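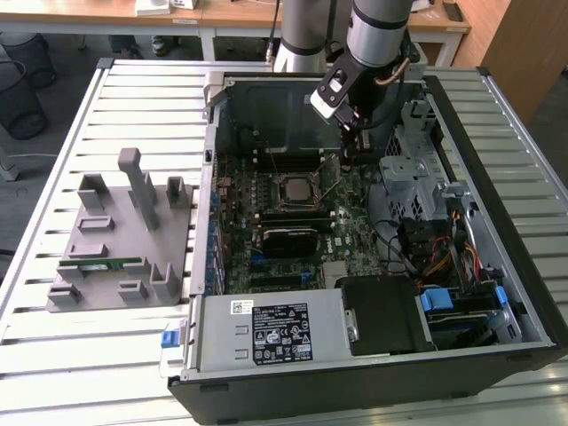 An open desktop computer tower. Photo: Prornance

FOR IMMEDIATE RELEASE

Prornance to Open Old Electronics Drop-Off in Grelent This August, With Free Home Pickup for Older Residents

GRELENT – If you have a closet, a garage shelf or a corner of the basement where old computers go to be forgotten, we would very much like to hear from you. Starting in August, Prornance will accept household electronics at its new drop-off counter on Kwan Street in Grelent, free of charge, six days a week. The counter opens on the first Saturday of the month at 9 a.m., and there will be coffee, lemonade and (weather allowing) tables out front under the awning, so please come by and say hello even if you have nothing to get rid of.

Prornance has been collecting and reselling used household goods in neighboring Wato for many years, mostly furniture, lamps, kitchenware and books. Electronics were always the thing we had to turn away at the door, and we never liked doing it. People would drive over with a trunk full of old keyboards and monitors and a very tired desktop, and we would have to send them off with a phone number and our apologies. Last winter we asked customers in both towns what they most wanted from us. We received 760 replies, a good deal more than we had printed cards for, and 67 percent of them put electronics at the top of the list. That settled it!

"I read every one of those cards, and quite a few of them were letters, really," said Da-eun Kong, who manages the Wato store and will oversee the new counter. "One lady had kept her late husband's computer for years since she couldn't bear to leave it at the curb. She wanted to hand it to a person. I think a lot of folks feel that way, and I'd be happy to be the person they hand it to."
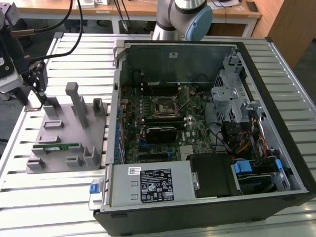 By Joelle Khoury
Community Relations Manager, Prornance

What we will take

The short answer is most things with a plug. We will gladly accept desktop computers, laptops, monitors, printers, keyboards, mice, speakers, routers, radios, game consoles, DVD players, cameras, phones and tablets, along with that drawer of cords everybody seems to own. It's fine if something is broken, missing a piece or older than your children. You don't need the box, the receipt or the manual, although we do enjoy an old manual.

Some items we can't take at this location, at least for now. These are refrigerators, freezers, window air conditioners, microwave ovens, smoke detectors and loose car batteries. Television sets are welcome if one person can carry them in. For the very big ones from the eighties and nineties, please call the store first so that we can have a cart and a second pair of hands ready for you.

Before you come

Please copy any photos, letters or tax papers you want to keep. We can't get them back for you later, and it breaks our hearts to be asked. If you would like to take the drive out of your computer at home and hold on to it, go right ahead, we will happily take the rest. Any drive that does reach us goes into a locked bin behind the counter and is then sent out to be shredded, with no exceptions, and we will give you a signed slip saying so if you want one for your records.

Do sign out of your accounts on phones and tablets. A phone that is still tied to its owner's account can't be used by anyone else, and it would be a shame to lose a perfectly good one over a forgotten password. If you aren't sure how to go about it, bring the phone in along with your password and somebody at the counter will sit down with you.

Where things go

Goods in working order will be cleaned and offered for sale in the Wato store, in the front room where the lamps are now. (The lamps are moving upstairs. Lamp customers, we haven't forgotten you.) Working parts may be sold separately, so if you are hunting for a power cord or a stick of memory for a machine the big stores stopped caring about long ago, it will be worth having a rummage. Whatever can't be sold goes on to a recycler by the pallet, to be sorted for its metal, glass and plastic.

Prices in the electronics room will be kept low. Nothing on the cable wall will cost more than 95 cents, and complete desktop sets with a screen, keyboard and mouse will start at 80 dollars. Students and teachers in the Grelent and Wato schools can show an ID for a further discount during the back-to-school weeks.

Home pickup

Many of the cards we received came from people who no longer drive, or who can't manage a heavy monitor on the stairs. For residents over 65, and for anyone with limited mobility, the Wato truck will come through Grelent on Tuesday and Thursday mornings. Pickup is free. Please have things near the front door if you can manage it, and if you can't, just tell us when you call and the crew will come in and carry them out. They take their boots off without being asked.

"My own father had three printers under his bed," said Kong. "Three! He said each of them was going to be fixed. So there's no judgment from us about what you've been storing or how long you've been storing it."

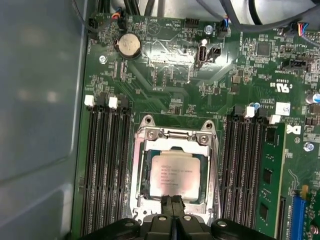 Processor in its socket on a green motherboard. Photo: Prornance

Opening day

The doors on Kwan Street open at 9 a.m. and the counter will stay open until 4 p.m. Parking is in the lot behind the building, with the entrance on the north side, and there will be someone in a yellow vest to wave you in and help you unload. Please don't leave items at the door the night before. We know it is tempting, and we know you mean well, but rain gets into everything.

Music starts at 11. Children are invited to try the old typewriters from the Wato store, which will be set out on a long table with plenty of paper, and the bake sale for the Grelent school band runs until the pies are gone. Come early if you have your eye on the peach.

Regular hours after opening day will be Monday through Friday from 10 a.m. to 6 p.m. and Saturday from 9 a.m. to 4 p.m. The counter is closed on Sundays.

About Prornance

Prornance buys, collects and resells used household goods in Wato and Grelent. The Wato store is open daily and accepts furniture, housewares and books at the side entrance during regular hours.

Media contact: Joelle Khoury, Community Relations Manager, Prornance. Interviews with Da-eun Kong can be arranged at either location, and mornings are best.

###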